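Sestden Two-Arm Tabletop Package
Diletti — Equipment — Research and Teaching

Product page updated 7 August 2026

Overview

Sestden is a two-arm manipulation package for labs, training centers and plant engineering groups that want to test handling tasks before committing to floor space. It consists of two arms with multi-fingered hands, a control cabinet, and the Jumico simulator, which runs the same arms and hands in a rendered room. Programs written in Jumico use the same commands as the hardware. Most buyers start with the simulator license and add the arms later.

We showed the package at our Hamel open day in May. The notes on this page follow the order of that demonstration, because the questions asked there were better than the ones we had prepared for. 168 people signed in over the day, and the simulator station was busy from the first session to the last.

What the demonstration covers

The Hamel session is built on household objects. They are cheap to replace, everyone knows how they should be handled, and they come in shapes that give a robot hand trouble. The simulated room has a speckled carpet over a wood floor, a two-step stool, a blue plate with a red cylinder on it, and a dark wooden board with handle slots. The operator works over the board with the right hand and keeps the left hand clear until it is wanted.
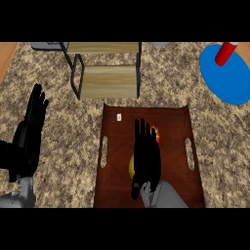 Each session starts with a reset of the room. The operator can load a saved layout or let Jumico shift the objects within limits set beforehand. At Hamel we used saved layouts in the morning and shifted ones after lunch. A full session took ten minutes of explanation and then as long as people wanted to stay.

Visitors could ask for a different object or a different starting pose for the arms. They could also ask for the physics settings to be changed, and several did. Friction at the fingertips was the most requested change. Lowering it too far makes round objects very hard to hold, which is a useful thing to see before anyone buys fingertip pads.

Hands

Both hands are multi-fingered and black, mounted on gray wrists and forearms. The left and right hands are mirror versions and are sold separately as spares. Fingers can be driven one at a time or through preset grips. The presets supplied are open, flat, pinch, wrap and hook. A wrap grip is the usual choice for a lemon-sized object, and a pinch is better for small cubes.

The simulated hands match the hardware in joint limits and finger length. They do not model wear. If you plan to run the hardware for long shifts, read the service section of the manual first — cable tension changes over time and the simulator will not warn you about it.

Viewpoint

The standard view looks down over the work area with both forearms entering from the operator's side. It is close to what a person would see leaning over the same spot, and new operators learn it quickly. The drawback is that the forearm can get between the viewer and the object. When the right arm reaches across the board, part of the board and anything lying near the wrist may be hidden. Operators get used to moving the arm out of the way before planning the next grasp. A second view from the side can be added in the settings, and it can be saved with the layout.

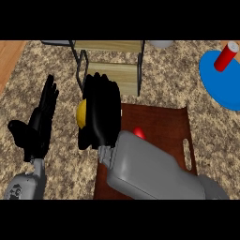 Hamel wrote to us after the open day to ask whether the time spent in the simulator carried over to the arms, or whether their trainees would have to start again on the hardware. They said their own group had learned the grip presets in one afternoon but had been slow to judge depth from the overhead view, and they would have liked the side view switched on from the start.

The commands and presets carry over unchanged. Depth judgment carries over in part. We now switch the side view on by default in the training layouts, and the current Jumico release includes that change. Existing license holders can get it through the normal update.

Recording and playback

Every run in Jumico can be recorded. A recording stores joint positions, object positions and the rendered view. Playback can be paused at any point and restarted as a live run from there, so a failed grasp can be tried again without resetting the whole room. We kept 507 recordings from the open day, and they are supplied with the training license as a starter set. They include failed attempts, marked as such in the index.

What is supplied

Sestden base package: two arms, one left hand, one right hand, control cabinet, emergency stop, cables, printed manual
Jumico license: one workstation, updates included for the first year
Training layouts: up to 66, depending on license level
Starter recordings: training license only

Tables, mounting frames and safety fencing are not included. The arms need a rigid mounting surface, and a drawing of the bolt pattern is sent with the quotation.

Visiting Hamel

The demonstration setup stays at Hamel and can be seen by appointment. Bring a description of the task you have in mind, with object sizes and weights if you know them. If the objects are simple we can usually build a rough layout while you are there. Objects with soft or folding parts take longer and should be sent ahead.

To arrange a visit or request a quotation, use the Diletti contact form and put Sestden in the subject line.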